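Clitlow ships two-arm Palomino kit with wrist cameras fitted

Friday, August 30, 2024

Clitlow has started shipping a two-arm version of its Palomino bench kit, the company said in a product notice. The new package puts a pair of arms on one shared base and is sold to labs, schools and small shops that want to record and replay two-handed tasks on an ordinary table.

The single-arm Palomino went on sale in February at $1,243. The two-arm kit is listed at $2,265, which includes both arms, the base, two wrist cameras, power supplies and a license for Corkura, the control software. Buyers who already own a single arm can order the second arm and the wider base separately, but Clitlow has not yet published a price for that upgrade.

Each arm uses the same joint modules as the earlier model. The modules are sealed units, and a failed one is swapped out whole. Clitlow sells spares directly and lists a joint swap as a user repair that needs one hex key and a recalibration run in Corkura. The warranty covers the modules but excludes the gripper fingers, which are treated as wear parts.
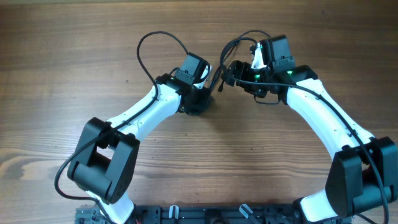 The two-arm Palomino kit on a wooden tabletop, with a camera module on each wrist and both arms attached to a black base plate.

Wiring is external. Each arm has a cable that loops up from the wrist and then follows the white upper link down past the elbow. The layout makes a damaged cable easy to replace, but the loops take up space above the grippers and need to be allowed for when planning moves in which one wrist passes close to the other. Corkura treats the cable loop as part of the wrist when it checks for collisions. The margin can be changed by the user, and the default is conservative — early users on the company's support board report that it blocks some close handoffs between the grippers.

The base plate is slotted, so fixtures and sensors can be bolted on without drilling. It does not have to be fixed to the table for light work, although the manual calls for clamps when both arms move at full speed.

Corkura now records both arms and both camera streams against a single clock. In the February release, users with two separate kits had to line up the recordings by hand. The update is free to existing license holders. It runs on Linux only, and Clitlow gave no date for a Windows version.

Govton, which handles orders in the United States, said it has 209 kits in the first batch. Delivery is quoted at 5 weeks. Schools can apply for a loan unit through Govton before buying, subject to a refundable deposit.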